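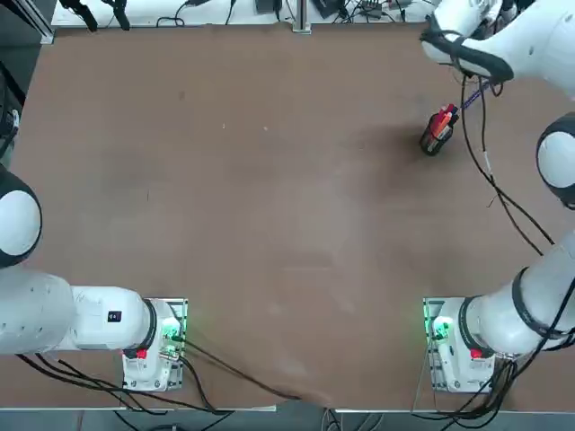
Let the Old Pots Have Dirt on Them

I went back to the Palis collection in Plorkdale last month, mostly to get out of the heat, and I came home annoyed. I've been visiting that little museum since I was a kid and I love it, so take this as a complaint from a friend.

They've redone the ceramics room. The new cases came from Gumede, the display firm, and I'll admit they're handsome. The light is soft, the glass hardly shows, and you can finally read the labels without squatting. But in the process somebody decided the pots needed to be cleaned up, and I mean REALLY cleaned up. The big green storage jar used to have a crust of kiln grit down one side and a brown stain around the shoulder where oil had seeped through for who knows how many years. Now it looks like it came out of a dishwasher. The cracks have been filled and painted so well I had to put my nose up to the glass to find them.

I know the arguments. Dirt can hold moisture, old glue goes yellow, and some of those early repairs were awful (there was a bowl in there once that looked like it had been fixed with chewing gum). If a piece is falling apart, please, save it! I'm talking about the other kind of work, where the pot is perfectly stable and gets tidied so that it will match its neighbors.

What bugs me is that the stain was the best part. A storage jar is a thing people used. Someone filled it, tipped it, dragged it across a floor, and swore at it when it leaked. That brown ring told you all of this in one look, and my nephew, who was bored stiff by everything else in the building, once spent ten minutes asking me what had been inside. You don't get that question from a spotless jar. You get "nice color" and then you get asked where the snack bar is.

There are 647 pieces in the collection, going by the booklet at the front desk, and only a small part of them are out at any time. So here's my modest idea. Take two pots that are close cousins, clean one and leave the other alone, and put them side by side. Let people look back and forth. It would cost next to nothing and I'd bet good money the grubby one gets the crowd.
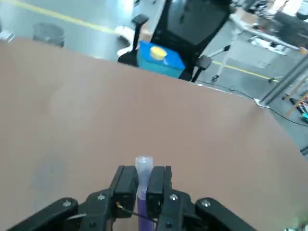
Palleten does something close to this, and it's a much smaller place with one room and a leaky porch. They have a blue and white dish there in six pieces, and they've joined it with a plain gray filler and made no attempt to hide it. You see the dish and you see the accident. I stood in front of it for ages. The label even says which bit is missing and admits they don't know where it went, and I found that kind of charming.

Labels, while I'm at it. The new ones at Palis give you the date, the region and the type of glaze, and then stop. Not a word about the cleaning. If you've changed how a thing looks, put it on the card! One line would do it: "Surface deposits removed in May, losses filled and toned." I'm a grown-up, I can handle it. As it stands, a first-time visitor will think a jar several centuries old just looks like that, and they'll go off and judge every chipped, stained, honest pot they meet afterward as a bad one.

I did ask at the desk if there were any photos of the jar from before. There was an old postcard in the rack by the door, two left, stain and all. I bought both of them.

Shares: 6 | Comments: 2

claypipe
I miss that stain too. We used to call it the gravy jar.

northroom
Going to disagree a little. I saw the room before and after, and for the first time I could see the carving under the glaze. Grime hides things as well. Your two-pots idea is a good one though, and I'd go see it.

Contact | Copyright, all rights reserved | Back to top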